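Screw cap

December, by Gudrun Steinbach

A screw cap is a lid that turns onto a threaded neck, and it is one of the cleverest small things in any kitchen! A single twist pulls the cap down the thread and squeezes it against the rim, making a seal that can be opened and shut again and again.

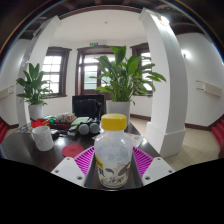
Threads come in many sizes, and bottle makers usually name a cap by its width and the style of its thread. Glass jars often use short, broken threads called lugs, which need only part of a turn. Most plastic caps have a ribbed edge, like the yellow one on the clear bottle of cloudy liquid, and those little ridges give damp fingers something to hold. Lovely, simple stuff.

The Wernetti collection in Trallau keeps 114 early caps, many of them zinc, along with a hand press that could shape 40 an hour.

Contact: Wernetti Collection, Trallau | © Gudrun Steinbach | Back to top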